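Submitted 2024-06-29 to the Department of Environmental Policy, Veltley College

# Paying for Participation: Intervenor Funding in the Makora Watershed Hearings

## 1. Purpose of the report

This report examines how small community groups paid for their part in the Makora watershed hearings, at which a permit to enlarge a gravel and washing operation upstream of Veltley was reviewed. The project was carried out over one semester by a team of four students under the supervision of Deirdre Ó Ceallaigh. It asks whether the money available to residents' groups was enough to let them bring their own technical evidence, and what happened to their submissions when it was not.

The merits of the permit itself are outside the scope of the report. The applicant, Trultateck, is referred to only where its filings bear on the cost of responding to them.

## 2. Background

The hearing rules allow any affected party to file written evidence, question expert witnesses and make a closing statement. They do not require that a party be represented by a lawyer. In practice the application ran to 642 pages, most of them hydrology and sediment modeling, and parties had nine weeks to reply.

A participant fund was set up by the county before the hearings opened. Groups could apply for help with expert fees, copying and travel. Legal fees were excluded. Payment was made after the hearings closed, on presentation of receipts, so that each group had to find the money first.

## 3. Method

The team read the public hearing record in full, including the transcripts and all written evidence. We then sent a questionnaire to every household on the county's mailing list for the hearings. Of the 700 questionnaires sent, 597 were delivered; the rest came back as undeliverable or were addressed to vacant lots. Replies were coded by two team members working separately, and differences were settled by discussion.

Interviews were held with members of the residents' groups that had filed evidence. Interviewees were offered a copy of their notes for correction before any passage was used. One group declined to take part, and its position is taken from the record alone.

## 4. Findings

**4.1 Reimbursement after the fact.** The delay in payment was the complaint raised most often. Two groups held bake sales and a benefit supper to cover the first invoice from a hydrologist. A third asked its members for loans. The Dow Creek Landowners, who had planned to commission a well survey, dropped the plan before the filing date and submitted a letter instead.

**4.2 Effect on evidence.** Groups with an expert report were questioned at length by the panel, and their reports are cited in the decision. Groups that filed letters only are listed in an appendix. The letters contain detailed local knowledge of flooding, well levels and fish counts, some of it going back several decades, but very little of it was put to the applicant's witnesses.

**4.3 Duplication.** Three groups paid separately for reviews of the same sediment model. Each told us that it had not known of the others' plans. A shared review would have left money for the well survey – or for a second round of questions, which no group could afford.

## 5. Limits of the study

The questionnaire reached only people already on the mailing list, and tenants are likely to be underrepresented. The team did not have access to the applicant's costs. Several interviews took place by phone in the evening, and the notes from these are shorter than the others.

## 6. Recommendations

The county should advance at least part of each award at the time of approval. A register of intended expert work should be opened early, so that groups with the same concern can pool their funds. Written local knowledge should be summarized by hearing staff and placed before the panel as evidence.

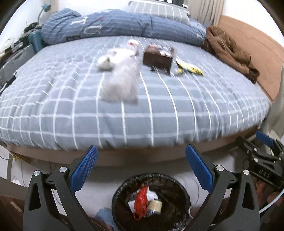

The register could be kept by the county clerk at little cost, and a draft form for it is attached as Annex B. Annex A contains the questionnaire and the coding sheet.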